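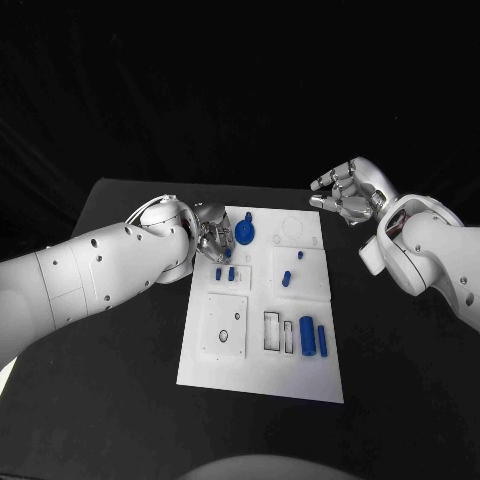

Guides > Workshop > Boards and Fixtures

Search this site Search

How to set up a practice board for small parts

I love a good practice board! You get a flat white base, a handful of colored parts that each have their own place, and suddenly fiddly assembly work turns into something you want to do again right after you finish. Mine is the second version (the first one warped, more on that below) and I've been using it since May.

What you need

A flat rectangular board, white if you can get it
Thin plates to raise some areas above the base
Parts in one strong color. I went with blue and I'd do it again
A dark tabletop and some plain black cloth for behind it

Laying it out

Start with the board flat on the table and move the plates around before you fix anything down. Seriously, take your time here, it's the fun part! The short side of my first base was 297 mm, the long side of an A4 sheet, so I could plan the whole thing on printer paper and tape the paper down as a template. Leave 40 mm between neighboring plates if you can spare it, or your knuckles will knock over one part while you're placing another.

Put a round knob somewhere near the far edge. A wide base with a short stem is perfect, easy to pinch from above and it stands up by itself. Small pieces can go closer to you.

Mark the surface too. A little printed circle gives you something to line up with, and you can test a new layout on marks alone before you cut any holes. Gavin Morrison uses pencil and redraws his every week, which works great if you don't mind smudges.

About the warping: I glued all my plates in one go and clamped only the corners. Glue 2 plates, weigh the whole board down overnight, then do the next 2. So much flatter!

Using it

Take everything off, line the parts up beside the board, and put them back slowly. Then try it with your other hand. Then swap the order. Steam an iron over the cloth first if the folds bother you, mine never hangs quite straight and I've stopped caring.

If a part sticks, sand the hole and leave the part alone.

Questions? Contact Morven Matheson | © Groseck Workshop Pages | Back to top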